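Kutmont Kitchen Arm Rulebook, second edition
Reviewed by Aisling Doherty, 2024-04-13

I have now read 840 words on where to put a toaster. They are good words, and I would have liked fewer of them.

The Kutmont rulebook is a spiral-bound set of working rules for people who run robot arms in ordinary kitchens, where the floor plan was drawn up by someone thinking about soup. You get the book, a wipe-clean startup card, and a roll of yellow tape for marking reach. The tape is the best thing in the box. It comes off tile without a fight, and I've since used it on three other jobs.

What it gets right

The startup card fits on one side and the order makes sense. Stop button first, then cables, then clutter, then speed. Haruto Takagi, who trained me, did it in the opposite order for years and still has all his fingers, but I wouldn't build a standard on Haruto.

The cable page is excellent. Run the arm to the far end of its reach by hand, look for anything pulling tight, and do it again after every change of tool. Two minutes, tops. I also like the rule that whoever moves an object inside the tape says so out loud. You feel silly for a day or so.

The chapter on fingertips asks for a 40 mm hover over any hard surface between moves, and a slow approach for the last stretch. Older guides like the Barasa binder just say "use care" – a phrase I have never managed to program.

Where it wanders

Clutter gets a whole chapter and still dodges the question. "Remove nonessential items" is fine in a lab. In a kitchen, the cereal has a stronger claim to the counter than you do. Upendo Lyimo and I argued over this through most of a lunch, and her version is better than the printed one: if it stays, it goes on the list, and the arm gets a no-go zone around it. Long handles and upright pipes deserve a rule of their own, too, as they reach farther than you remember.

Fingertips over wood, pipe to the left:

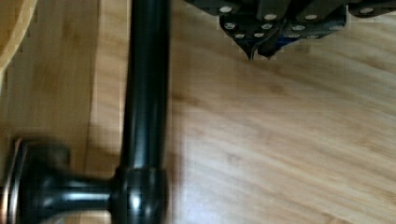
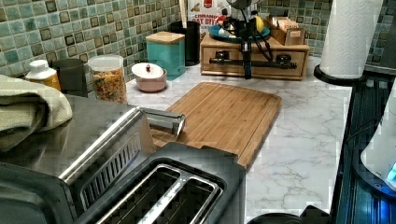 Price and verdict

Printing 3,000 copies apparently did nothing for the price, and Zoststead gives away a thinner guide that covers half of this. Buy Kutmont's anyway if more than one person uses your arm. If you work alone, get the free one and a roll of decent tape. The index needs work. "Toaster" has nine entries and "emergency" has one, which says "see Toaster."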